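Sep 7, 2019

Second day of the Ketulura dental meeting and I have learned that a hotel ballroom can be kept at exactly the temperature of a filling material you'd like to slow down. I wore the blazer indoors and carried it outdoors.

Gadisa Negash opened the morning with his talk on cracked molars. He had 59 slides and 15 minutes. I have seen people try this before and they usually start skipping around slide twenty, but Gadisa just talked faster, and by the end he sounded like the side effects part of a drug ad. Good talk, though. His point was that we are too quick to crown and too slow to look, and I wrote that down and underlined it, then thought about Mrs. G's lower left for most of the coffee break.

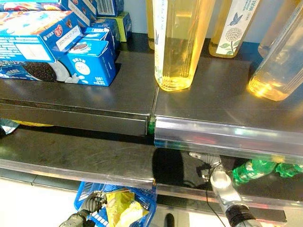
The Gerkitz people had the big booth again, by the doors, where you can't avoid it. This year's curing light is the same as last year's curing light with a rounder handle. I was allowed to hold it. I said it felt balanced, which is what I say about all of them, and the young man wrote my name on a list. I expect to hear from him weekly until November.

My poster was up in the Zamora Room, between a study of mouth guards and the door to the kitchen. Four visitors. Two of them wanted to know where lunch was. A third was a student from the local school who asked why I hadn't followed the patients past six months, and I gave her a long answer that boiled down to "they moved." She was very nice about it. The fourth read every word, nodded, and left without speaking, and I have been trying to work out ever since what kind of nod it was.

Lunch was a boxed sandwich and, for a room full of dentists, a remarkable amount of caramel.
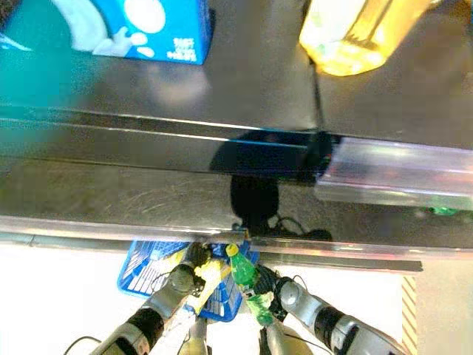 Blue milk carton and a yellow bottle, top shelf of the picture.

Afternoon panel on sedation for nervous adults. The moderator asked for short questions and got over an hour of short speeches. One man began with "this is more of a comment," and I put my pen away. I did like the woman from the Tillora clinic, who said she lets patients hold the mirror and run the stop signal themselves, and that most never use it. Want to try that on Monday with the first willing coward. May start with myself, I'm overdue for a cleaning and have been dodging my own hygienist since spring.

Skipped the dinner. Feet hurt. Flossed, out of guilt.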